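**Kostmont hospital, anyone know whats going on with the outpatient wing?**

**tavari_rd_mom**
Drove past this morning and the side lot is fenced. Called the front desk, got transferred 2 times, then hung up on. I have a follow up in September and no clue which door I'm supposed to use.

**gritsandgravel**
Outpatient is moving to the old Farkas building. Letter went out to patients. Over 3000 of them supposedly. Mine came with the wrong birth date on it so take that how you want.

**tavari_rd_mom**
No letter here. Checked twice.

**nightshift_rn2**
I work there, not speaking for anybody. Lab and imaging stay put. Physical therapy and hand clinic go to Farkas. Use the north door for everything else till they say different.

**pdxless**
So we lose the PT gym AND have to drive across town. Great. They did the same thing in Udum, said temporary, never moved back.

**nightshift_rn2**
Udum was a lease problem. Different thing. Farkas is bigger, 125 parking spots vs the mess we have now.

**pdxless**
175 was the number at the town meeting. Which is it

**nightshift_rn2**
125 for patients, the rest is staff. It was on the slide.

**gritsandgravel**
Bigger doesnt help my mother in law. Bus stops at the hospital. Does not stop at Farkas. Asked about a shuttle, got "under review." 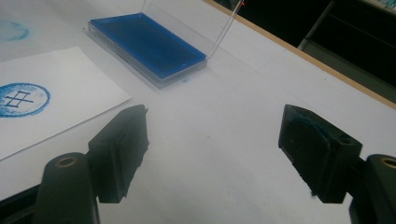 *black gripper, open, over the white table*

**old_ferry_dave**
Shuttle was under review when I had my knee done too. Wouldn't hold my breath.

That said I went to Farkas last week for my hand appt and it was fine. In and out. Ground floor, no elevator. People here complain before they even go look.

**gritsandgravel**
You drive. Thats the whole point.

**old_ferry_dave**
Fair. Call the county ride line, they take my neighbor. Gotta book the day before, by 2 pm I think?

**tavari_rd_mom**
Ok so follow up with the surgeon = north door, PT = Farkas? And do I need a new referal or does the old one carry over

**nightshift_rn2**
Yes and yes, old one carries over. If the desk says otherwise ask for scheduling, not registration. Registration doesnt have the new list yet.

**pdxless**
"doesn't have the new list yet" lol. moving on

**tavari_rd_mom**
Got thru to scheduling. North door, confirmed. Still no letter tho.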